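Chapter 3
Paying for the Bridge

I grew up on stories about toll bridges, mostly because my grandmother lived two streets from one and complained about it at every meal. So when I started teaching local history, I knew where I wanted to begin – with the money. Who paid, who got out of paying, and who kept the box at the end of the night? 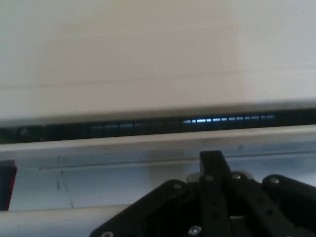
Fludcombe, November

The river was high when I got here, and Awuor Lukumay had already pulled the old toll book for me. It has 1285 entries, most of them in one cramped hand, and I love it! A cart paid five pence and a rider paid two. Farmers from Standine crossed free on market mornings (you can imagine how many people suddenly came from Standine).

In this chapter we'll read three pages of that book together. Keep a pencil handy, and look back at the map in Chapter 2 if you lose track of the roads. We'll start with the carts, which caused most of the arguments.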